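Right, I've got the tester parcel from Ruroletti sitting on my kitchen worktop and before I let anyone in the club near it I'm doing my usual check. Same list as always, with my scribbles underneath. If you've been picked for the Storov limescale spray as well, most of this works for that too, but it gets its own list.

**Product:** Ruroletti Oven & Hob Gel, tester size
**Checked by:** Rosalie Hauser
**Date:** 5 January 2026
**Batch on the label:** 217

## Before opening

- [x] **Outer box dry, no stains or smell**
 Bit squashed on one corner (thanks, postie!) but bone dry inside.
- [x] **Cap on tight, seal unbroken**
 Fine on all the bottles I had. Archana Tyagi messaged to say one of hers had the seal half peeled, so she's put it to one side and hasn't used it. Quite right too. Send her a thumbs up.
- [x] **Label readable, with warnings in English**
 Yes, though the print is tiny and I had to go and find my other glasses.
- [ ] **Safety leaflet in the parcel**
 Missing from mine! I've asked Ruroletti for a PDF and I'll put it in the members' folder when it turns up. Please don't start your test until you've read it.

## Your test spot

- [x] **Window open, or extractor on**
 I do both. It's freezing in January, I know, put a jumper on.
- [x] **Gloves that fit**
 They're not in the kit this time, so use your own. Long cuffs if you've got them, as the gel does run down your wrist when you're doing the roof of the oven.
- [x] **Pets and little ones in another room**
 Vija Sakalauskas shuts her cat in the bedroom and says the howling is worse than the cleaning.
- [x] **Oven off at the wall and cold**
 Stone cold, please, and that goes for the hob as well.
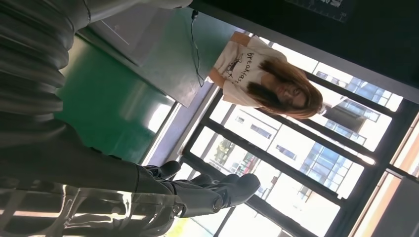
*Young woman with long brown hair, and a dark grey robotic hand*

## Patch test

- [x] **Small hidden area first**
 I used the inside bottom edge of the door. Left it for 6 minutes as per the label, wiped it, rinsed it, had a good look with a torch. No dulling that I could find.
- [x] **Not on aluminium, not on self-cleaning liners**
 It's in the warnings but it's easy to skip past. If you don't know what your liner is, look up your oven model first or leave the liners out of your review.
- [ ] **Second patch on painted enamel**
 Not done yet. My enamel's chipped, so Cyrill Wieser is doing this one on his old Hulley cooker and I'll copy his comments in here when I've got them.

## While you're using it

- [x] **Never mixed with anything else**
 No bleach, no vinegar, no "just a squirt" of the stuff you had left over from the Baumgartner campaign. Do your comparison on another day with a clean cloth.
- [x] **Gel kept off the door seal**
 I got a blob on mine and wiped it straight off. Fiddly! I'd like a narrower nozzle and I've said so in my feedback.
- [x] **Breaks for fresh air**
 The smell is milder than I was expecting, sort of lemony with something sharp behind it, but I still popped out to the back step for a breather. 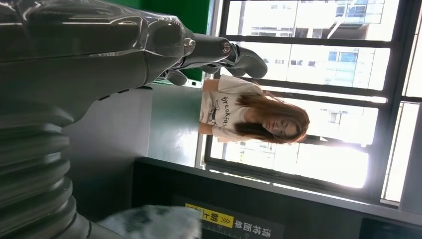
- [x] **Rinsed twice, and then once more**
 The label says 2 rinses. I did 3, and the last cloth was still picking up a bit of slipperiness on the second go, so I'd call that a minimum.
- [ ] **First heat-up with nothing in the oven**
 Doing this tonight with the window open. Chips are postponed.

## Putting it away

- [x] **Cap clicked shut and bottle stood upright**
 It does click, but you have to lean on it.
- [ ] **Somewhere high or locked**
 My under-sink cupboard isn't good enough when the grandchildren come, so I need to clear a shelf in the garage. Leaving this one unticked until I have.
- [x] **Used cloths rinsed before they go in the bin**

## Where that leaves us

It's a yes from me to go ahead, with the leaflet still to come. Wait for my message before you start, and if you get any redness or a cough, stop, rinse, follow the label and tell me or Edeltraud Danzer the same day. Edeltraud has the Ruroletti contact details while I'm away.

Put your batch number at the top of your review, please. A few of you left it off last time and I had to chase.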